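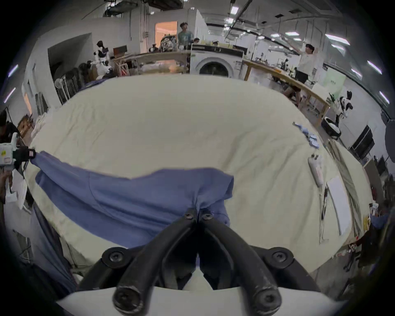
Blue cloth on the cream sheet.

Wednesday, October 31, 2018

Dye shop, indigo vat no. 4. Topped up the reducer at 9 and left the lid on until lunch. Vat sat at 70 F, lower than I like. Surface had a coppery skin but the liquor underneath was more green than yellow, so I held off dipping the Grevside cotton and ran two Silla swatches in its place. Both came out pale and a bit streaky. Lot 749 of the Kuhlmann powder is nearly gone, Vira Kushnir is ordering more from Sunville.

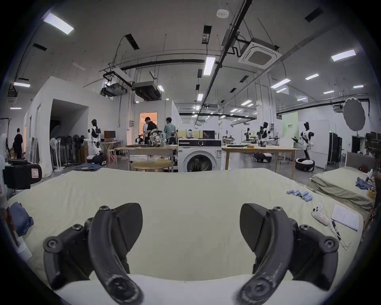
Rub test on the older swatches is still open. The dry rub looks fine, the wet rub marks the white cloth every time, worse on the ones that only got one rinse. For a reference shade I want ordinary blue denim like the folded piece at the left side of the bed, next to the reddish-brown panel. Our last batch was redder than I'd want for that. Will try a longer air time between dips and a vinegar rinse at the end.

To do in November: new pH strips, clean the sludge out of vat 2, relabel the swatch cards. Vira has the key to the chemical cabinet.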